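The bus to Sondorley had been put on for the mart, and when the mart closed the bus simply carried on, every second hour, with nobody on it but Marjan Kazemi and whoever was driving. She always sat in the third row on the left, over the heater. She had sat there for so many winters that the cushion had taken her part in things and gave way politely when she lowered herself down.

"You're early," said the driver, who was new and had a beard he wasn't sure of yet.

"You're late," said Marjan, "but I'm not going to make anything of it."

She had the clock on her knee. It was wrapped in a bath towel, and the towel was tied with a dressing-gown cord, and every time the bus went over a patch in the road the thing inside gave a small offended chime. It had belonged to her mother-in-law, and before that to a man named Okonkwo who had kept the draper's at the top of the hill, and it hadn't told the right time for any of them. Her husband used to say it was the only member of the family with an independent mind. He had been gone since February, and the clock had stopped in the autumn, on a perfectly ordinary afternoon while she was doing the sprouts, and she had stood there with the knife in her hand and found that she couldn't bear it. She'd borne the other thing, more or less. She'd written the letters and taken his good coat to the church. But the quiet from the mantelpiece was more than she could manage, and so after a few weeks of turning the wireless up she had gone and found the towel.

The shop was in Kunmont Lane, between a place that did keys and a place that had once done wool. She had walked past it for years without needing it. The window held a barometer, a card of watch straps and a sleeping cat, and on the door was a notice, very neatly lettered:

**Closed for Christmas from noon, Thursday, December 22, 2022. If it is urgent, please knock. If it is a cuckoo clock, please come back in the new year.**

It was a quarter past twelve. Marjan looked at the notice, and then at the towel, and thought about whether it was urgent. The next bus wasn't until two. She knocked.

The man who came was tall and stooped, with a pair of spectacles on his nose and another pair pushed up into his hair, and he had a mince pie in his hand with one bite out of it.

"Is it a cuckoo?" he said.

"It is not."

"Then come in, come in, you're letting the cat's warm out."

His name was Ekene Ekwueme, and he cleared a chair for her by lifting a box of springs off it and then standing there with the box, looking about for somewhere it might go, until in the end he put it on the floor where they could both fall over it. He made tea. He made it properly, in a pot, with the lid held on by one finger as he poured, and he asked her nothing at all until she had drunk half of it, which she thought afterwards was the kindest thing anyone had done for her that whole long year.

"Now then," he said, and untied the dressing-gown cord.

He was a good while looking. He took off one pair of spectacles and put on the other. He turned the clock round and opened the little door at the back, and breathed through his nose, and said "Vurkov" in the voice of someone meeting an old schoolteacher in the street.

"Is that bad?"

"It's the maker. No, it isn't bad. Stubborn, I'd say. They made them with a very short pendulum, you see, and they gain. Did it gain?"

"Twelve minutes a day," said Marjan. "My husband put it back every night before bed. He'd go round and do the doors and then the clock. Then he'd say, there, that's us all caught up."

She hadn't meant to say so much, and she looked hard at the cat.

Mr Ekwueme didn't answer straight away. He had reached in with a pair of long tweezers and was feeling for something with his eyes half shut, the way you feel for a coin down the back of a settee. Then he drew it out and laid it on the cloth in front of her. It was a piece of paper, folded small and gone soft at the creases.

"That was in against the wheel," he said. "It'll have been tucked up under the top, I think, and worked its way down. I've found all sorts. I had a baby's tooth once, and a ration book. Will you look, or shall I put it in an envelope for you?"

Marjan wiped her fingers on her skirt and unfolded it. She knew the writing before she had got it flat. It was his small upright hand, the one he used for the meter readings, and it was a meter reading, or it had been on one side: 802, and under that the word *query*, underlined. On the other side he had written a list.

*Bulbs 60w. Washer for bath tap. Ring re gutter. M's slippers, the ones with backs, before she breaks her neck. Clock: DO NOT get mended. She likes it wrong.*

She read it through, and then went back to the slippers and read from there again. He'd bought them, too. He had come in with them under his arm one wet Saturday and said they were on offer. She was almost certain now that they hadn't been.

"Well," she said at last, when she could. "I did like it wrong. I never knew he knew."

"Ah," said Mr Ekwueme. He poured her the rest of the tea, though it was nearly black by then. "I could regulate it for you. It'd take me ten minutes with the back off. It'd keep time like a bank."

"Don't you dare," said Marjan.

So he cleaned the wheel, and put in a spot of oil so small she couldn't see it leave the pin, and set the pendulum going with the tip of his little finger. The tick came back into the room a bit lopsided, as it always had been, as if it had one shoe heavier than the other. The cat opened an eye. They sat and listened to it and finished the mince pies, and he told her about his sister's boys, who were coming for the holiday all the way from the coast and would want feeding every hour, and she told him what to do with a goose, at some length, because he plainly had no idea.

He would only take seventeen pounds. She argued, and he argued back, and in the end she paid him the seventeen and left her good gloves' worth of change in the tin for the lifeboat.

The bus was waiting at the stop with its lights on, though it was barely two. The young man with the beard got down and took the clock from her and carried it up the steps as if it were asleep.

"Did he fix it?" he asked.

"He did not," said Marjan, settling herself over the heater, and she held the towel close against her coat so as to feel it going, all the way home.
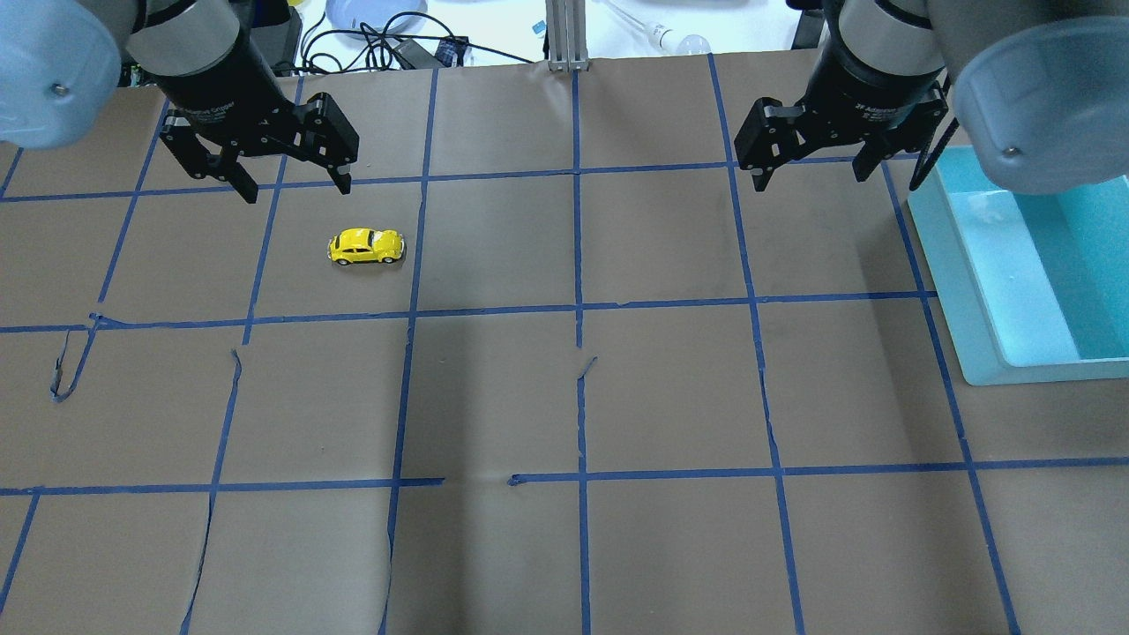
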